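Makori Lane Viewers' Club, Warnach branch
Minutes of the June meeting, upstairs room at the Heltow, 7.30 pm

In the chair: Sandamali Haque
Minutes: the secretary, again
Apologies: the quiz setter; the newsletter editor, who sent hers at 7.25 pm from what sounded like a restaurant

1. Minutes of the last meeting
Agreed, with one correction. Under item 6 the word "feud" should read "difference of opinion". The member concerned wished it noted that she had asked for this nicely.

2. Matters arising
The signed cast photograph is still missing from the display board. The chair said she was not accusing anyone. She then looked along the second row for some time.
The letter to the producers asking for the Christmas episode to go back to an hour has had a reply. The reply thanked us for our interest in a cookery programme. Secretary to write again, using shorter sentences.

3. Membership and newsletter
Membership stands at 286. The printer's lowest price is for 300 copies, so we shall go on having spares. A suggestion that the spares be left in dentists' waiting rooms was liked by everybody except the member who works for a dentist.
The editor's report was read out in her absence. The next issue will carry the long interview with the actress who played the second Mrs Dunning, provided it can be got under four pages. At present it is nine, and six of them concern her kitchen extension. Members felt the kitchen extension should be cut back. One member felt strongly that it should not, having had a similar one.

4. The engagement
The chair allowed fifteen minutes for this item. It took forty.
Members had all seen the announcement that the actor who plays the vet is to marry the woman from the breakfast programme. Views were as follows. It was lovely. It was too soon. It was a stunt for the new series. It was none of our business (one member, who then spoke for longer than anyone else). The ring was discussed from memory.
It was proposed that the club send a card. Carried. It was proposed that the card mention how much we had liked his first wife. Not carried, though closer than the chair would have wished.
It was asked whether the club might be invited to the wedding. The chair said no. It was asked whether she had heard that or was guessing. The chair said she was guessing with confidence.
Action: secretary to buy card, plain, no horseshoes.

5. Summer coach trip to the outdoor set
Sitow Coaches have offered the same price as last year and a different driver, both of which were accepted with relief. The set tour lasts two hours. Members are reminded that the front doors on the lane do not open, that there is nothing behind them, and that last year's attempt to find out led to a talk from the security man in front of the whole party.
The request for a second stop at the outlet village was put to a vote and won easily. The chair remarked that the attendance for this vote was higher than for any other item, two members having come back up from the bar for it.
Packed lunches as before. No egg on the coach.

6. Quiz night
In the absence of the quiz setter, the sub-group's notes were read. There will be a picture round, a theme tune round and a round on weddings in the lane, which should fill the evening on its own. The tie-break will no longer be "nearest to the actor's real age" following correspondence.
There was a dispute over whether the flood and the fire were in the same series. They were not. The member who said they were has asked for the tapes. The member with the tapes no longer has a machine to play them on. Left on the table.
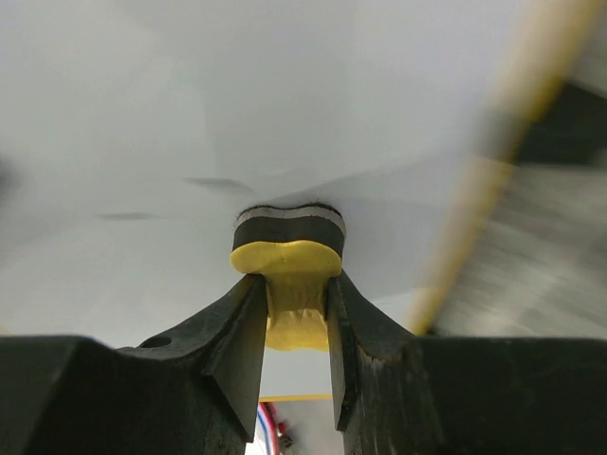 Yellow at the bottom, black band, thin grey rim.

7. Watching nights
The series final will be shown here on the big television, by kind permission of the landlord, who asks that we do not shush his other customers. Doors at 7 pm. Talking is allowed during the adverts only. The chair said this was a rule and had always been a rule. She was asked where it was written down. It is now written down here.
Members who have seen the episode early by whatever means are asked to keep their faces still.

8. Any other business
A member had heard that the vet is to be written out by way of a boating accident. Asked for her source, she said her hairdresser. The meeting took this seriously, the hairdresser having been right about the twins.
A member asked if the meetings could be shorter. There was general support, and several people spoke in favour at length.
Lost property: one left glove, one umbrella, one copy of the vet's autobiography with the last chapter torn out. The umbrella was claimed.

9. Next meeting
Same room, same time. Display board to be locked.

The meeting closed at 9.50 pm. The item on the engagement was carried on in the car park.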